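Folding Room Team Members, part-time and full-time
Cendier Garment Care, returns and uniform hire

We've been washing, mending, folding and sending out team uniforms for local sporting clubs for a good many years now, and if you've pulled on a hired jersey before a Saturday-morning sort of game, there's a fair chance one of us folded it. We're a friendly mob, we have a decent kettle, and we're looking for 6 new people to join us from June, when the winter comps are in full swing and the bags come through the door faster than anyone would like.

You should know before you apply that the folding work has changed a great deal. The repetitive part, the jersey after jersey after jersey part, is now shared with two-armed robots, and your day would be spent alongside them: teaching them folds, setting garments out for them, checking what they've done and taking over when a sleeve gets the better of them. Basketball tops are a big share of it, and slippery, bunched-up fabric is still the hardest thing we ask of a gripper.

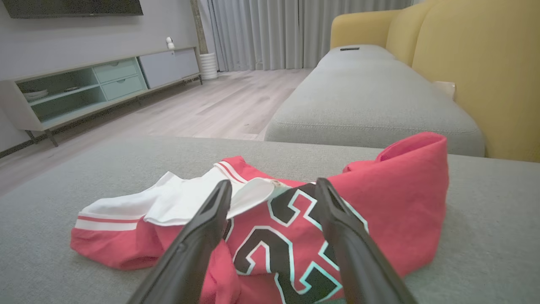 Ingeborg Marti says she was dead against the whole idea at first and worried her hours would go. They haven't, but she does want new starters to hear that the job is different: less standing at a bench, more watching and deciding, and some afternoons when she misses the rhythm of doing it all by hand. Her wrists, she adds, don't miss it a bit.

We think that's a fair account. All 48 of our existing folding staff kept their positions when the robots came in, and everyone was paid for their training time. We also agreed that the pace of the robots would never be used to set a target for a person, and that's written into the contract you'd sign.

A good fold still starts with somebody who knows what one looks like. Sleeves come in across the chest, the side follows, the edges get squared up, and you'd be surprised how much there is to say about it once you have to teach it to someone, or something, that has never worn a shirt. 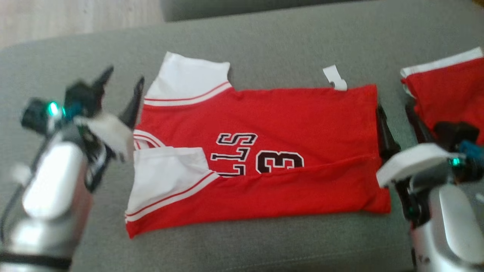
What we're looking for

Patience, mostly, and a good eye for a crooked hem. You don't need any experience with robots or computers. If you've worked in a laundry, a shop, a school canteen or at home with a houseful of kids, we'd love to hear from you. Please send a short letter (a few lines is fine!) to Cherry Mae Ambrosio at Cendier, quoting job number 674, and tell her which hours suit you.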